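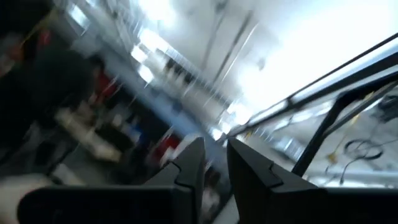
Bright room, black cable looped up off to the right. One cord down, plenty to go.

Dec 18, 2019

So I finally did the cords. If you've been reading for a while you know about the cords, because I've been promising to deal with them since last January, and every time I sat down to do it I ended up making a sandwich instead.

Let me paint you a picture. Four plastic tubs, one drawer that only opened halfway, and a grocery bag hanging off the closet doorknob (the doorknob bag was supposed to be temporary). In there: every phone charger I've owned since college, three printers' worth of USB cables, an extension cord stiff enough to stand up by itself, and a thing with a round plug that I think belonged to an electric knife.

I put on a podcast, dumped it all out on the floor and immediately regretted it. You know how cords sit quietly in a box for years and then come out married to each other? I spent the first 50 minutes just untangling — no sorting, no deciding, only pulling one end and watching the wrong end move.

My friend Nestor Buenaventura taught me to coil a cable properly and I'm going to pass it on, even though I'm bad at explaining things with hands. You make one normal loop, then on the next one you roll the cord between your fingers so it flips under itself. Over, under, over, under. When you shake it out later it runs straight, no corkscrews. I'd been wrapping mine around my elbow my whole life! He watched me do it once and looked physically ill.

The long ones got velcro ties. I bought a roll from Pluline, the kind you cut yourself, and I like them a lot more than twist ties, which always end up at the bottom of the vacuum. Short ones went in sandwich bags with a strip of masking tape on the front. I tried writing clever labels and gave up after "mystery, gray." Now they just say what they plug into, or "???" if I don't know.

The ??? bag is bigger than I'd like.

I filled almost 2 tubs with stuff to recycle, and the electronics place out by the highway takes cords for free, so that's Saturday morning sorted. The keepers hang on hooks inside the closet door, long ones at the top so the loops don't drag on the shoes.

Next up is the battery drawer. Send snacks.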